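Putoretti home laundry work - January progress and equipment plan

Dear Adalberto,

Thank you for your patience while we sorted out the quotes. January was a good month for us, if a busy one, and I'm glad to say we are still inside the budget you approved. Seven of the planned practice tasks are written up, and most of our time now goes to the stacked washer-dryer, with the upper door giving us the most to think about. It is a long way up for an arm, and the basket sits right down on the floor.

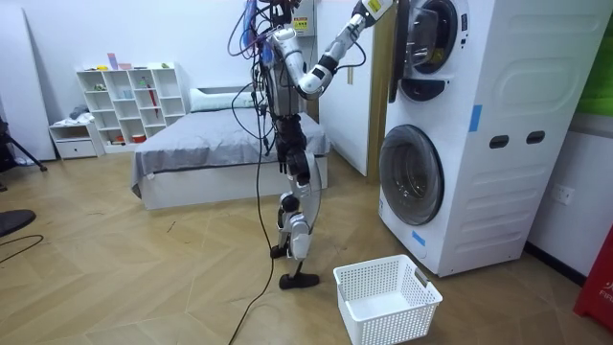 Equipment and spending

We have asked Rakura and Tralen to quote for 3 spare elbow joints, and Rakura's price came in lower at $1,523 for the set, shipping included. I would like to order by Friday if you are comfortable with that. Abdelaziz has offered a battery pack that should run for 90 minutes, and I'd dearly love one - the power cable trailing over the floorboards is something we plan every step around - but I think it belongs in the next round of funding.

Still to decide

A second gripper, or a service plan for the one we have. I lean toward the service plan, and I'll send both sets of numbers with the next report.

With warm thanks from all of us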